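Ullwood Household Service
19 November 2023

The Ullwood Household Service is publishing its seasonal advice on keeping whole fruit at home. The posts that follow cover the fruit dish, the surface under it, and small items that collect nearby. Residents may share the thread freely. (1/22)

The advice replaces the leaflet issued in May. That leaflet was printed in a run of 3000 and dealt mostly with berries and other soft summer fruit. Copies still held at the Predcombe branch remain correct on those points. (2/22)

Apples and avocados are the two fruits our office is asked about most in the colder months. Both are usually bought whole and left out in the kitchen, and both are often thrown away later than they needed to be eaten. (3/22)

Avocados that are firm at purchase should be left at room temperature. Refrigeration slows ripening. Once the fruit gives slightly under gentle pressure from the palm, it may be moved to the refrigerator and used within a few days. (4/22)

Skin color is an unreliable guide. Some varieties turn dark as they ripen and others stay green throughout. A dark avocado may be ready, or it may be well past its best. Residents are advised to check by touch, using the whole hand. Fingertips bruise the flesh. (5/22)

Apples give off ethylene, a gas that encourages other fruit to ripen. An apple stored beside a firm avocado can help it along. Beside an avocado that is already soft, the same apple should be moved to another dish or to the refrigerator. (6/22)

Grapes do not ripen further after picking and keep best cold. They should be stored unwashed in the refrigerator, in a bag or box with some air holes, and rinsed shortly before they are eaten. Grapes that have been on the counter should be rinsed as well. (7/22)

A wide, shallow dish is preferred to a deep one. Fruit in a deep bowl is easily forgotten at the bottom, and the lower pieces carry the weight of those above. One layer is sufficient for most households. (8/22)

An apple and avocados, a scalloped peach-pink dish, and a red-brown marble-patterned surface with pale veins. (9/22)

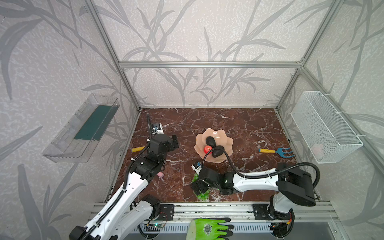
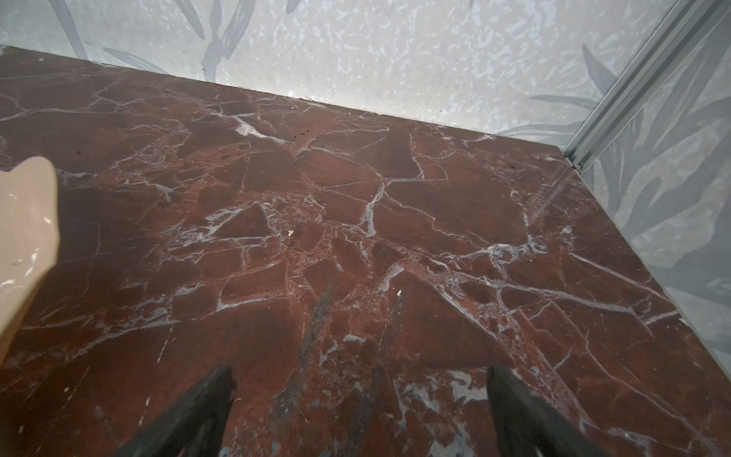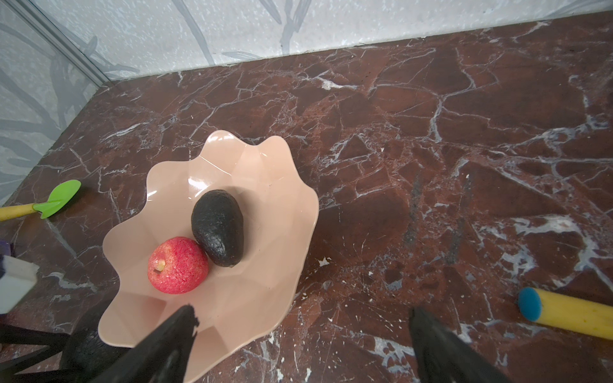
Fruit dishes should be emptied and washed once a week with warm water and dish soap. Dishes with folds, ridges or a shaped rim need a soft brush along the creases, where juice and dust settle. Dry the dish fully before the fruit is returned to it. (10/22)

The surface should be cleaned at the same time. Remove dry crumbs first with a soft cloth or a hand brush. Wiping over crumbs with a wet cloth spreads them, and on a polished finish any grit among them may leave scratches. (11/22)

Strongly patterned surfaces need closer attention. Veined and speckled patterns hide small spills very well. We suggest bending down to look across the surface toward a window or lamp. Dull patches and smudges show up far more clearly from a low angle. (12/22)

Natural marble must not be cleaned with vinegar, lemon juice or any other acid. These damage the stone permanently. A mild soap solution and a well-wrung cloth are suitable, followed by a second cloth with clean water and a dry towel. (13/22)

Printed and laminated surfaces with a marble pattern tolerate more, but abrasive powders and scouring pads should be avoided. Residents who do not know which kind they have should follow the advice for natural stone. (14/22)

Fruit juice on natural stone should be blotted up promptly. Grapes and cut apples are both acidic enough to leave a dull mark. Rubbing enlarges the affected area. (15/22)

Garden hand tools should be kept away from food surfaces. The Service receives regular reports of rakes and trowels left on kitchen counters at the end of the growing season. Soil can carry bacteria, and fruit that has touched a used tool should be washed before it is eaten. (16/22)

Before winter storage, hand tools should be brushed, rinsed and dried. Wooden handles may be given a light coat of linseed oil if they are unpainted. Painted handles need only a damp cloth. Hanging storage is recommended for both. Cloths used for linseed oil can catch fire by themselves and must be laid flat outdoors to dry before disposal. (17/22)

Cut fruit is subject to a stricter rule than whole fruit. It should be covered and refrigerated within two hours of cutting. A cut avocado keeps its color longer with the pit left in, a little lemon juice on the flesh, and a wrap pressed closely against the surface. For best quality, use it within 48 hours. (18/22)

The Marar food scrap collection accepts apple cores, grape stems, and avocado skins and pits. Pits should be placed loose in the bin. Produce stickers must be removed first, as they do not break down and are the most frequent reason for a bin being set aside at the depot. (19/22)

A short class on the same subject will be offered at the Vudlow hall this winter. The hall can seat up to 105 people. Attendance is free, and places will be assigned in the order in which requests are received. The date will be posted on this account. (20/22)

Residents without internet access may request a place by telephone or at the front desk in Predcombe. Large-print copies of this advice are held at the same desk. Please allow one week for requests in other languages. (21/22)

Questions may be left as replies to this post. Replies are read on working days. For inquiries about damaged stone, please state whether the surface has been sealed and which cleaning product was last used on it. (22/22)

Correction to post 7: the advice on air holes applies to bags and boxes filled at home. Grapes sold in a vented package may be left in that package. The printed version will carry the corrected wording.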